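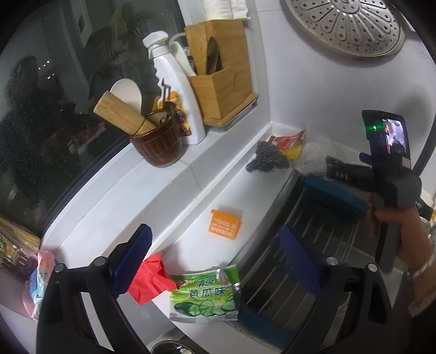
Ledge by the sink before sorting, November.

Notebook, break room, 9:40

Started with the ledge between the window and the sink, as agreed with Mansa Kpodo. Too many small things are staying there after lunch and the tiles can not be wiped properly.

What was on it: green snack packet (清爽 黄瓜味, the cucumber taste one) at the near end, a red wrapper crumpled next to it, small orange carton more far along. In the corner the metal scouring pad, a red and yellow packet and a clear plastic bag against the wall.

Decisions for now:
Wrappers and the clear bag go to the bin.
Orange carton: I don't know whose is it. I put it in the Zeltico box with a note, 6 days, then it goes out.
Scouring pad stays, but it needs a dish under it. On bare tile it can leave rust marks which are hard to remove from the grout. Mansa has a spare saucer.
Brown ribbed pot stays on the window sill. Please do not move it down to the ledge.

Wiped the tiles two times with the Candico cleaner, 15 ml in the small bucket. The grout near the corner is still gray, I will try a brush tomorrow.

To ask Mansa: can we get a narrow shelf from the Endham store for the snacks? I measured the free wall but forgot to write the number, so must measure again.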